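Teaching a Robot by Holding Its Hand
Speaker notes, Wed 5 June

Slide 1. Wait for people to sit. They won't.

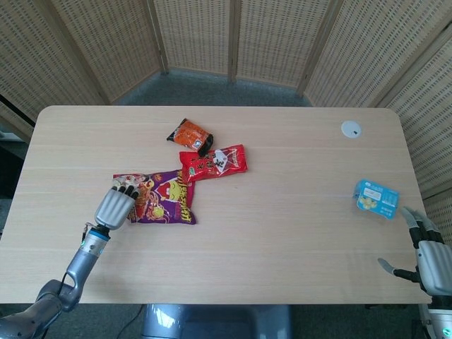 Start with the number. 64 demonstrations to teach one pick, and we threw out the first 40. Pause for sympathy. If none comes, move on.

Slide 2. Two ways to show it. By hand: you grab the wrist and drag it where you want it. Feels great, like teaching a toddler to bowl. By remote: you wear the gloves and the robot copies you, including the part where you scratch your nose. Tell the Bergeron story here if the room is awake.

Slide 3. Why snack bags are mean. They crinkle, they slide, they lie on top of each other. A box is polite. Everybody's first demo uses a box.

Slide 4. Bad habits. The operator hesitates before closing the fingers, so the robot learns to hesitate. Ours picked up a very thoughtful pause. Visitors took it for planning — let them.

Slide 5. Grirnano results. 71 percent on bags after retraining. Say it at normal speed, don't mumble. Zurnska numbers come in September, so dodge that one.

Last slide. Leave the contact page up and drink some water.

Filed under: Talks & Slides, Robotics

Comments

clampfan: Did the nose thing make it into the training set?

tidewell: We had the same pause at Clarnoder. Trimming the start of each demo helped a lot.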